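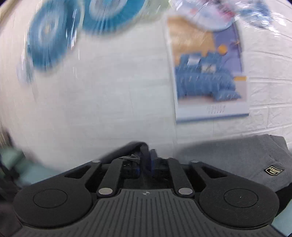

Home Shop Garment Care Travel Repairs Contact

Guriva Garment Bag, Long

Item 168
Made by Tronuditz
$73

The Guriva is a full-length hanging bag for one suit, or for a coat, or for a long dress. It is 61 inches from the hook opening to the bottom seam, so most clothes hang straight inside it without a fold at the hem. It can also be folded in half and carried by two handles. It has no wheels and no hard frame, and it is not meant to be checked at an airport without something around it.

Babaei has carried the Guriva since the first version. The one sold now has a wider hook opening and a heavier zipper. Everything on this page refers to the current version unless it says otherwise.

What it's made of

The shell is a tightly woven cotton canvas with a light water-resistant finish. It will hold off a short walk in the rain from the car to the door. It is not waterproof, and the seams are not taped. The back panel is the same canvas. The lining is a smooth polyester, sewn in on all sides so that there is no raw seam facing the clothes.

We get asked why the bag doesn't have a clear window. Tronuditz made one with a window for a short time and it cracked along the fold. There is a small sewn pocket on the outside near the top that takes a paper card, and that is how you tell one bag from another in a closet.

Colors are navy, black and sand. Sand shows dirt. The navy has run slightly darker in recent batches, and if you are matching a bag you bought before, please write to us first and we will check one against it.

Opening and zipper

The main zipper starts just below the hook opening, runs down the center of the front, and turns along the bottom for the last few inches. With the zipper all the way open the front folds back on both sides and the bag can be loaded lying down or hanging up. There are two sliders. If only the lower one is opened you can reach the hem of a dress or the cuffs of a pair of trousers without taking anything out.

Zippers are metal with a fabric pull. Run them slowly past the bottom corner, especially with a full skirt or a coat with a loose lining. A zipper that catches lining should be backed off in the direction it came from. Pulling forward will tear it.

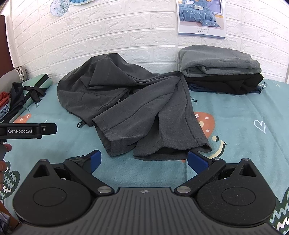 Gray jacket and trousers on the bed.

Loading a suit

1. Empty the pockets. Keys and coins will mark the cloth when the bag is folded.
2. Put the trousers on the hanger first. Line up the creases and fold them over the bar so the front and back hang nearly even.
3. Put the jacket over them and fasten one button. Leave the rest undone.
4. Turn the collar down and check that the lapels lie flat.
5. Pass the hook up through the opening from the inside. Clip the inner strap around the hanger bar.
6. Straighten the sleeves along the sides and close the zipper from the top down.

The inner strap holds the hanger so the suit does not drop to the bottom of the bag when you carry it. People skip it and then write to us about the suit being in a heap. It takes a second to clip and it matters more than anything else on the list.

A wide wooden hanger with shaped shoulders fits the bag well. A thin wire hanger will go in, but the hook tends to turn inside the opening and the shoulders of the jacket are left with nothing under them. We sell the Wonumora hanger separately and it was sized for this bag. Most department store hangers also fit.

Folding and carrying

Close the zipper completely before folding. Lay the bag on a bed or a clean table, front side down, and smooth it from the top toward the bottom. Bring the lower half up so the two handles meet, then close the snap that holds them together. The fold falls a little below the waist of an average jacket, which keeps it off the buttons.

Do not carry more than 13 pounds in it. A winter coat and a suit together can come close to that. The handles will take more for a while, but the stitching at the base will start to open, and that kind of damage is not covered.

When you arrive, unfold the bag and hang it up as soon as you can. Open the zipper and leave the front folded back overnight. Wool usually drops most of its light creases by itself if it has air around it. Linen does not, and will need steam or an iron.
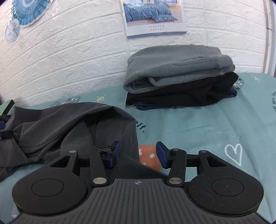

Photo: Ritva Valtonen

Steaming clothes after travel

Take the clothes out of the bag before steaming. The water-resistant finish holds moisture in, and a jacket that is steamed and zipped up again will stay damp for a long time. Hang the jacket on its own hanger, away from the wall, and work from the top down. Hold the steamer slightly off the cloth. Let everything hang for an hour before it goes back in.

For trousers, hang them by the cuffs so the weight of the waistband pulls the legs straight. If the crease has gone soft, steam won't bring it back. Use an iron with a pressing cloth between the iron and the wool.

Check the care label first. Some linings will spot with steam, acetate in particular.

Keeping clothes in it between seasons

The Guriva can be used for storage, and the canvas lets some air through. Put clothes away clean. Moths go for food and sweat before they go for wool by itself, and a suit that looks clean may still have both on it. Brush it, air it for a day, and have it cleaned if it has been worn more than a few times since the last cleaning.

Cedar blocks can go in the bottom pocket. Sand them lightly once a year to bring back the smell. Mothballs should not be used in this bag — the lining picks up the odor and we have not found a way to get it out.

Leave room on the rod. Bags packed tight against each other press creases into the sleeves, and a closet on an outside wall can get damp enough in winter to matter. We suggest opening every bag once in July and looking things over.

Cleaning the bag

Shell: wipe with a damp cloth and a little dish soap. Rinse by wiping again with clean water. Hang open until dry.

Lining: vacuum with a brush attachment. Spots can be wiped the same way as the shell.

Do not machine wash, tumble dry or dry clean. Washing in a machine takes off the finish and shrinks the canvas more than the lining, and after that the bag will not hang flat. A plain spray for tents can be used to renew the finish on the outside only. Test it on the back panel near the bottom.
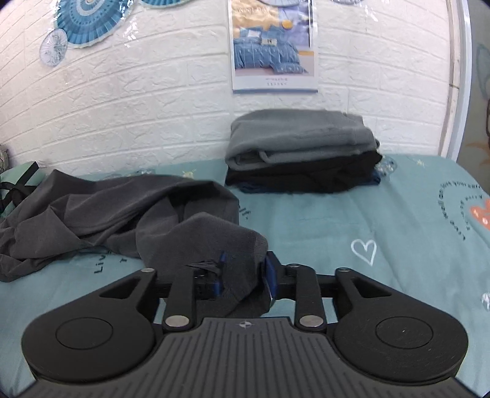 Light teal sheet on the bed.

Guarantee and repairs

Stitching and zippers are guaranteed by Tronuditz for two years from the day you bought the bag. Keep the receipt, or give us the name the order was placed under and we can look it up. Wear at the corners, stains, and damage from checked baggage are not covered.

We do repairs in our own workroom whether or not the bag is under guarantee. Toivo Valtonen handles zippers and handles, and Ritva Valtonen does linings. The usual jobs are a new slider, a replaced handle base, and a patch at the lower corner where the zipper turns. Write to us with a photo of the damage before you send anything. Please empty the bag and take the hanger out. We have been mailed ties, cufflinks and one full set of shirt studs, and they all had to be mailed back.

Replacement inner straps are kept in stock and can be clipped in at home with no sewing.

Questions we get

Will it fit a tall person's coat? Measure the coat from the collar to the hem. If it is shorter than the bag by at least the depth of the hanger, it fits straight. If it is longer, the hem will rest on the bottom seam, and you are better off folding the last few inches over a roll of tissue.

Can two suits go in? Yes if both are light wool and you are not folding the bag. With two winter suits the zipper is under strain the whole way down.

Does it work for a wedding dress? A narrow one without a train. We would send you to a boxed bag for anything fuller.

Is there a shorter one? The short Guriva is out of stock with the maker. We don't have a date for it.

Can I have initials put on? Not by us. Any embroidery shop can do the outer card pocket, but have it done before the pocket is used and tell them to keep the needle off the seam. Embroidery on the main panel goes through the finish and the rain will come in there.

Ordering

The bag ships flat in a carton, folded once. It may have a line across the middle when you open it. Hang it up empty for a day and the line will fall out. Orders are packed the morning after they come in. Returns are accepted if the bag is unused and the card is still in the pocket.

Price and colors checked 17 Mar 2017.

Share 73 likes Comments 0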